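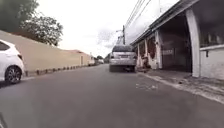 Fig. 1. Narrow street with a long boundary wall on the left and a covered porch on the right.

Reading a residential street: notes for session four

Bring the Trevaskis chapter with you, and please have read it this time. These notes cover the same ground with rather less confidence than the chapter does.

1. What the chapter claims

Trevaskis holds that a long blank wall makes a street "dead". The argument goes: no doors, no windows, so no eyes on the road, so people hurry through and drivers speed up. You will have met the same claim in the Bunard guide, where it is given in a single sentence with no source. It sounds right. I would like you to ask how anyone found out.

The evidence in the chapter is one survey, with 1127 replies, and the question put to people was whether they "felt comfortable" on streets of various kinds. That is a question about feeling. It says nothing of speed, and very little of use. Peter Kollár has pointed out that 80 of the replies came from people who had been shown drawings and had never set foot on any of the streets. They were added in with the rest.

2. The wall in Fig. 1

The wall is plain, light tan, with a darker band along the base. There are trees behind it, and a row of short dark posts or blocks runs along its foot. Opposite is a low building with a porch. So one side of the street is blank and the other isn't, and the chapter has no category for that. Its tables have "open" and "closed" and nothing between them. Last year's group put streets like this one in "closed" almost to a person, I suspect on the strength of the wall being the first thing they noticed.

Posts at a kerb are another trap. The usual reading is that they keep cars off the strip. They may also protect the wall, mark a boundary, or be left over from some earlier arrangement. You can't tell which by looking. Write down what is there and leave the purpose column empty until you have asked someone.

3. Parking and width

The second claim (pp. 93 onwards) is that cars left at the kerb slow the traffic by narrowing the road. I have more time for this one, though the effect is nearly always given without the width of the street. A parked car on a wide road is neither here nor there. On a narrow one it decides who can pass whom.

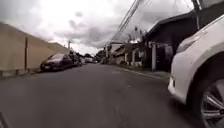 Fig. 2. Same street. Dark hatchback at the left kerb; no painted lane lines.

Note the surface as well: worn asphalt, a few thin cracks, and no lines to tell a driver where the middle is. Natália Bragança argues that missing lines make people drive more carefully. Fulgencio Moya, using much the same sort of streets, argues that they make no difference at all. Both papers are in the folder. Neither says how many drivers already knew the road, and on a street of this size I would expect that to matter more than paint.

A caution on stills generally. With a car in the lane, as in Fig. 1, students tend to write "traffic moving slowly". A still has no speed in it. If you want speed, go and stand there with a watch -- and go twice, at 8 a.m. and again after lunch.

4. For the seminar

Sipho Magagula and Ewurabena Antwi will open with the Nanotberg case, where a wall came down and the results were announced within the month. Ask them what was measured before.

Everyone else: choose one street you can walk to. Fill in the sheet for wall, kerb, surface, parked cars and anything facing the road. Then write half a page on which of your entries you saw and which you supposed. I mark the half page. The sheet is only there to keep you on the pavement long enough to notice something.

Sheets to me by the end of June.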